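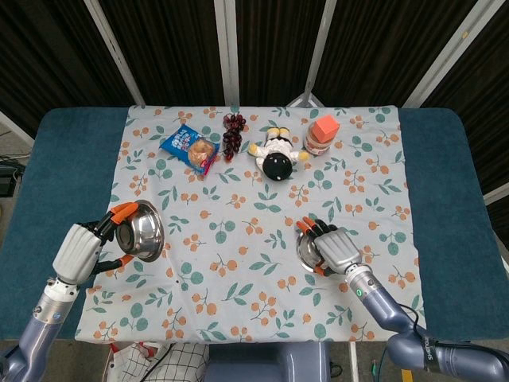 Why does a robot need so many tries before it can move one bowl, when my little sister learned it in a day? A reader wrote to ask us this in October, and we liked the question so much that this page is our answer to it.

First, your sister did not learn it in a day. She learned it during her whole life. When she was a baby she grabbed spoons, dropped them, put them in her mouth and grabbed them again. By the time she met the bowl, her hands already knew very many things about heavy and light, and about smooth and rough. A robot begins without any of this.

What is an example?

In our workshop the robot is called Itus. It has two arms, and each arm has a hand with fingers. When we want to teach Itus a new job, we do not write a long list such as "move the thumb a little, now close the second finger". Such a list would never be finished. We show the job with examples.

An example is one full try of one job, from the start to the end. While the try is going on, a computer saves two kinds of things. It saves what the robot's camera sees, and it saves how every joint in the arms and the fingers is bent. These are saved many times in each second, so later the computer can put them side by side: when the bowl looked like this, the hand was like that.

Who moves the arms?

At the beginning, a person does. The person is called the operator. The operator moves his or her own hands, and the robot's hands follow. It feels strange on the first morning. Your own fingers touch nothing, but far away from them a steel bowl goes up on its side and you must be careful that it does not slip. Most new operators hold their breath without knowing it. We tell them to breathe and to go slowly.

Two bowls at the same time is harder than one. Try it at home with two plastic bowls: take each one only by its rim and tip them both up together. Do you notice that you look at one hand, then the other? The operator has the same trouble.

Why are there other things on the table?

A real table at home is not empty. There may be grapes, a jar, a packet of something to eat, or a toy which somebody forgot. If Itus saw only bowls on a plain table, it could learn a wrong lesson. It could think that a bowl is "the only thing which is there". Then one day it would meet a bunch of grapes and be lost.

For the same reason we change the tablecloth. A cloth with berries and leaves printed on it is a good test, as the robot must learn that a printed berry cannot be picked up. Shiny bowls are a good test too. The steel is like a mirror, and it shows bits of light and colour from the room, so one bowl can look different each time it is turned.

How many examples are enough?

For the two bowls we planned 300. In the first week we made 70 of them, and we kept 59. The others were thrown out when we checked them. In some of them the saving had started too late, and in some the operator had stopped in the middle to think.

A try where the bowl slips is not always thrown out. If the operator catches it again and finishes the job, we keep it and give it a special mark. It is useful for Itus to see how a mistake can be repaired.

What happens then?

All the good examples go to a learning program. Ours has the name Turnar. It looks at the examples again and again and tries to guess what the hands will do next. In the beginning its guesses are very bad. After each guess it compares with what the operator really did, and changes itself a little bit.

When the guesses are good, the operator takes a rest and Itus tries alone. We put the things in new places before this test, so that it cannot simply repeat old movements. If it fails often with the left hand, we go back and make more examples for the left hand.

Words to remember

Operator: the person who moves the robot while it is learning.
Example: one full try of a job, saved by the computer.
Joint: a place where an arm or a finger can bend.
Rim: the top edge of a bowl or a cup.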